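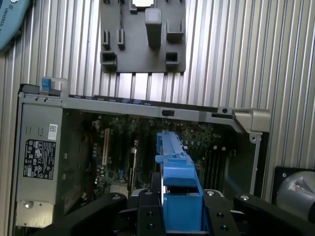 SPEAKER NOTES — Collecting Demos on the Huso Cell

Posted in December by the Vuvar bench team
Print this page | E-mail this page

Opening (2 min, don't ramble)

Start with the wrist view up on the screen. Let people look. Blue carrier in the fingers, open chassis behind it, fixture plate up on the extrusion. Say: this is what the policy gets. No side camera, no overhead. If you can't tell from this view where the carrier goes, neither can the model.

Ask for hands — who has teleoperated an arm for more than an hour? Wait for it.

What we were after

Project name is Tlapale. Goal was 1,000 good demos of chassis work. Pick, carry, line up, insert, back off. Good means we would be happy if the robot copied it exactly, hesitations included. Say that twice, people miss it.

We got 46 keepers the first week. Let that number sit. Everyone on the team had promised more.

Why so few — go fast here

- Operators were too good. Smooth straight paths, no recoveries. Model learned the straight path and then had no idea what to do a few millimeters off it.
- Episodes started from the same pose every time. Nobody wrote it in the instructions, hands just went there.
- Trimming. People left the button running while they thought. Long dead stretches at the front, and the policy learned to sit still. (pause for laugh, maybe)
- Labels. "Insert carrier" and "place carrier" meant the same thing to one shift and different things to the other.

The view problem

Point back at the screen. Gripper fills the whole bottom edge. Carrier takes up the center. So the thing you're holding covers a good part of the place you want to put it. Operators cheat — they lean over and look at the real chassis. The model can't lean over.

Fix: screen only. Operator sits with their back to the cell and drives off the wrist feed. Slower, grumpier, much better data. Success on first try dropped a lot and we kept the messy ones if they recovered.

Mention the glare. Ribs on the extrusion catch the light, bright streaks top of picture. We dimmed the overhead lamps for a while to get rid of it. Mistake. Policy trained on the dim set fell apart at 4 pm when the sun came round. Now we vary the lamps on purpose and leave teh streaks in.

Clutter too. Somebody tidied the bench before each run, very kind, please don't. Random stuff at the edge of view stays. Blue thing top left with the lettering — leave it, move it sometimes.

Starts and resets

Resets are where the time goes. Put up the pie chart if the laptop behaves. Chassis gets shifted a little between episodes, turned a little. Carrier goes back to a random spot from the Homeo script, operator doesn't choose. If you let the operator choose they choose easy.

Rule we ended up with: every 200 episodes stop, train something small, run it, watch where it fails. Collect the next batch there. Don't do the full 1,000 blind like we nearly did.

Recoveries

Best part of the talk, leave time. We asked operators to get it wrong on purpose. Come in tilted, bump the rail, back off, look, try again. Cut the bump out of the training segment and keep everything from the back-off on. You want the model to know how to get out, and you don't want it practicing the bump.

Also short ones. An episode can be only the last few centimeters. Operators feel like they're cheating when they do these, tell them they aren't.

What I'd spend money on

Second operator before second arm. One drives, one resets and writes the notes. Notes are plain words, typed right away. "Slipped in left finger." "Came in high." We search those notes every single day and I wish we'd had them from the begining.

Don't buy more storage yet. Throw away the bad episodes first.

If asked about force sensing — yes we log it, no it isn't in the policy yet, happy to talk after.

If asked about other chassis models — only this one so far. Be straight about it.

Last slide: checklist, leave it up during questions. Contact is the Vuvar bench address.

Comments (3)

gridlock_77: Was in the room for this one. The back-to-the-cell trick worked for us too, but give people breaks, mine were getting headaches after 40 minutes.

pallet_jane: How do you cut the bump out? By hand or off the force log?

Vuvar bench team: By hand at first. Now the force log suggests a cut point and a person checks it. It's early about one time in ten.

E-mail this page | Print this page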